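09/02/2024, Ranedbridge workshop, bench log

Damp readings on the stored oak, second set. Boards from the October delivery, stickered on the north rack. Meter zeroed on the test block before starting.

Top of stack 14 per cent, middle 16, bottom two boards still at 19. The end grain sealed with Keretus wax shows no new checks. Unsealed offcuts have split up to 30 mm in from the end. Will trim and seal those on Monday.

Dehumidifier tank emptied, 2 litres. Drain hose kinked behind the rack again; rerouted it under the lowest bearer. The hygrometer by the door reads 4 points higher than the one on the wall. Do not trust either until they have had the salt test.
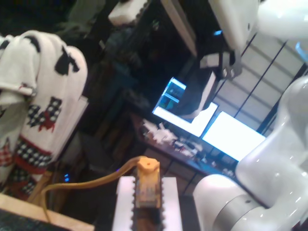

White arm, dark grey bracket with round holes.

Steltodlow order: they want the boards at 12 or below before planing. Leave the stack alone and read again in two weeks, same marks, same pin depth.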